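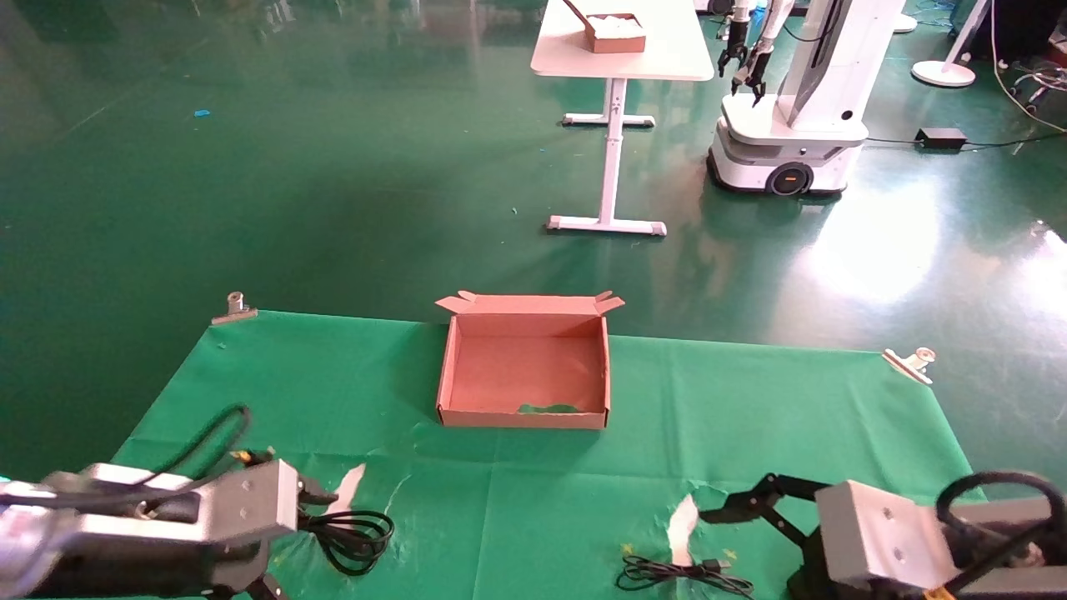
Si-eun Kwon wants the coiled cables to go in first, flat on the bottom of the box, with the thin ones on top, and she wants the packing stuff last or not at all. Her argument is that whoever opens it at Bedbridge pulls out a handful of padding, sees no cable, and tips the whole thing upside down over a bench. She says she has watched this happen with her own eyes and it was a connector that paid for it. Fair enough. I've been doing padding, cable, padding for months and I was rather attached to it, but I'm trying it her way for the rest of this batch.

Dec 4, 2019. Packing trials for Drisau cable kits, job 694, second go.

Box is still the shallow one from Wogan. I like it a lot better than the deep one we had in August! You can see into all the corners without sticking your head in it, and the flaps fold right back out of the way while you load. The one on the cloth has a tear at the bottom of the front edge, and I could see green through it, so that box is for practice only and must not go out. I've written PRACTICE on the underside in marker so it can't sneak into a shipment (Taha, I am looking at you, kindly).

About the tears, though. Checked the other flats in the same bundle, the 40 that came with this delivery, and found two more starting at the same spot, right where the front panel meets the bottom. So it may be the crease being cut too deep. Or it may be us, folding the front up before the sides and leaning on it. I folded the next few sides first and got no tears, but I was also being very careful because I was looking for tears, so I don't trust that much. To do: somebody who doesn't care folds ten of them fast. Then we'll know whether to write to Wogan.

The green cloth stays. I know there was talk of going back to the rubber mat and I was for it at first, because the cloth creases and every crease is a place for a small connector to hide. But boxes slide nicely on it and it doesn't mark the board. What made it annoying before was that it crept toward you every time you dragged a box forward. The two clamps at the back corners are there for exactly that. I'd like to iron it one of these days. I did not iron it today. It also picks up white specks like you wouldn't believe, I gave up and will take it outside and shake it.

Coils. This took up most of my afternoon and I'm only half happy. The black cable bundled by hand makes a loose sort of loop that springs open as soon as you let go. Options so far:

Paper band. Cheap, easy to write the part number on, tears when you look at it. 

Velcro tie. Lovely, holds well, but it catches on the cloth and then on the next cable and then on my sleeve.

Twist tie. Holds. Taha Metwally hates them and says they nick the jacket if you twist too hard, and he's the one who gets the returns so I suppose that's a no.

Small bag per cable. Tidy, noisy, and we'd be sending Marulmont a big pile of plastic after telling them we'd cut down on it. Keeping it in reserve.

I think the paper band could work if the band is wider and the coil is wound over the hand the same way every time, over-under, and laid down with the connector ends pointing in. When I did it that way the coil sat flat and stayed that way long enough to get the flaps down. When I wound it any old how, it pushed the flap back up before I could reach the tape. So winding first, then fuss about ties.

Weights, since I had the scale out: one kit with the padding comes to 155 grams before the box. I didn't weigh it without. I should have, I'd already taped it shut and didn't feel like cutting it open again.

The order I settled on by the end:
Sides up, then front, then back. Leave the flaps folded out.
Big coil flat, ends in.
Thin cable over it, loosely, connector toward the middle.
Packing slip on top of that, face up.
Padding only if the lid leaves a gap.
Flaps, tape, label on the short side.

Si-eun tried that order after me and was quicker than I was, which is a bit galling given that I wrote it. She puts the thin cable in with her left hand while the right is already reaching for the slip. She also asked why the label goes on the short side. Well, because the boxes go on the shelf short side out and you can read them there. But Marulmont stacks theirs flat, so she may have a point, and I've written to them to ask. If they want it on the top we'll put it on the top.

We'll need over 200 kits for the spring run so it's worth arguing about all this now and not in the middle of it.

Left for next time:
Wider paper bands, try the heavier stock from the print room
Fast folding test on the Wogan flats
Weigh a kit with no padding
Shake out cloth, maybe iron (ha)
Ask Taha what comes back broken most often, connector or jacket
More tape, the wide kind. The narrow kind is all we have and it lifts at the ends

Taha, if you read this before I see you, the shallow boxes you put aside for Bedbridge are fine to use but check that front bottom edge with your thumb before you load them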